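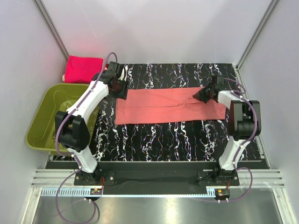 The pink towel, stretched out flat.

The Pink One

I love towels. I should say that first, so you know what kind of person is telling you this. I love them heavy and I love them thin, I love the ones that have gone rough from hanging outdoors, and the summer I went to work in the linen room at the Gristano (a hotel on the lake road outside Hultville, three floors, green shutters, a terrible dining room) I thought I had been handed the keys to heaven.

It was a room with no windows and a long table down the middle. The shelves went up so high you needed the step stool for the bath sheets. Everything had a place, and the places were written on strips of tape in a slanting hand that belonged to the woman who had run the room before me. I never met her. I only had her tape. HAND. FACE. BATH. POOL, OLD. POOL, GOOD. And on the lowest shelf, off by itself, a strip that read PINK.

There was one towel on it.

I picked it up on my first morning and took it right over to the table. Salmon pink, somewhere between a shrimp and a sunset, in a hotel where every other towel was white! I counted those once, during inventory in April, and there were 399 of them. Three hundred and ninety-nine white towels and the pink one. It wasn't on the inventory sheet. I went down the columns twice with my pencil, and then I wrote it in at the bottom myself, in the margin, and nobody upstairs ever asked.

Now, folding. People think there's nothing to it, and oh, they're missing so much! You lay the towel out the long way and you take hold of one end. You keep that end down, and with your other hand you go looking for the wrinkles. They gather up on you, always on the side you haven't got to yet, and you push them out toward the edge with the flat of your palm. Then a long fold, corner to corner. Then thirds. A good bath towel took me 12 seconds by the end of that summer, and I was proud of every one of them.

The pink one I never hurried. I saved it for last, when the carts had gone up and the dryers were ticking as they cooled. It didn't need folding, you understand. It never left the room. No guest ever dried so much as an elbow on it. But a towel that stays folded gets a line in it, a hard pale line you can't coax out, and I couldn't stand the thought. So every evening I opened it, spread it across the table, smoothed it, and folded it along some slightly different path. Some nights I rolled it. Once I made it into a swan, out of a booklet from the Ernholm laundry supply people, and the neck fell over, and I laughed so hard I had to sit down on the step stool.

I had theories about it. A bride had left it behind. The old woman had bought it with her own money to have one thing to look at that wasn't white. My favorite was that it had gone in white, like the rest, along with somebody's red scarf, and had come out so beautiful that she couldn't bear to bleach it. I went and read up on that one. It's possible! You'd want a new scarf and very hot water.

In August there was a family in room 142 with a little boy who would not get into the bath. His mother came all the way down to the basement to ask if we had anything with a picture on it, a duck, a boat, anything. We didn't. I looked at the strip of tape. I looked at the mother, whose sleeves were soaked to the shoulder.

It came back the next day with the sheets, damp and gray at one corner and smelling of the cheap green soap. I washed it by itself. I dried it on low. When I laid it out on the table that evening it had a new softness at the ends, and the color had hardly changed, and I stood there smoothing the right side of it for much longer than the job required.

When the season was over I moved to the city and took a job in the fabric hall at Siddiqui's, where I stayed 19 years. I cut velvet and I cut oilcloth, and I liked it very much. But before I left the Gristano I put a fresh strip of tape over the old one, which had started to curl, and I wrote the word again in my best capitals. Then I opened the towel once more across the table and took hold of the left end.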